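1/ O governo de Stirnau apresentou em novembro a proposta de orçamento retificativo. Segue um resumo do que muda na despesa e na receita, artigo a artigo.

2/ Artigo 4.º: o teto da dívida de curto prazo passa de 47 para 63 milhões. O prazo de reembolso mantém-se no fim do exercício. A margem só pode ser usada com parecer prévio do tribunal de contas.

3/ Artigo 7.º: a sobretaxa sobre lucros distribuídos desce 2 pontos percentuais. O relatório anexo não quantifica a perda de receita. A oposição pediu o cálculo por escrito.

4/ Willy Geerts, titular das Finanças, remeteu a resposta para a discussão na especialidade. O mesmo pedido já tinha ficado sem resposta no orçamento inicial.

5/ Artigo 11.º: crédito fiscal ao investimento em equipamento produtivo, com limite de 2000 por posto de trabalho mantido. Ficam excluídos leasing operacional e bens usados. A Pradeo e a Wello tinham pedido a inclusão do leasing.
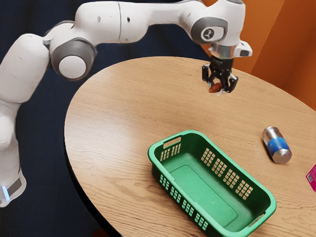

Braço robótico com garra de dois dedos sobre uma mesa redonda. Imagem gerada por computador.

6/ O artigo 12.º revoga o regime transitório Belhaj, sem norma de salvaguarda para os processos pendentes. Tecnicamente, é o ponto mais frágil do diploma.

7/ Votação na generalidade às 15h. As propostas de alteração entram depois, por escrito, na comissão de orçamento.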